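How to Estimate Your Household Carbon Footprint

Loltodano Climate Office, Resident Guides

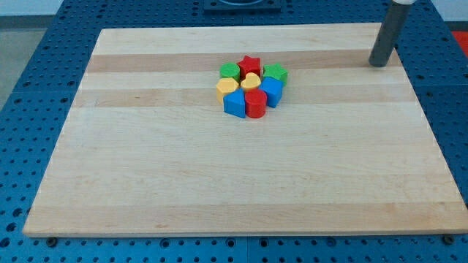
One Bokum resident wrote to ask whether a single winter bill would be enough to work from. A full year of bills is needed, as heating use changes with the season.

1. Gather your electricity and gas bills, May through the following April.
2. Add the units used - kilowatt-hours and therms are totaled separately.
3. Multiply each total by the emission factor printed on page 17 of the Arruda workbook.
4. Enter vehicle mileage on line 15.
5. Add the results and divide by the number of people in the home.

Renters whose heat is included should complete Form 2 instead of step 1.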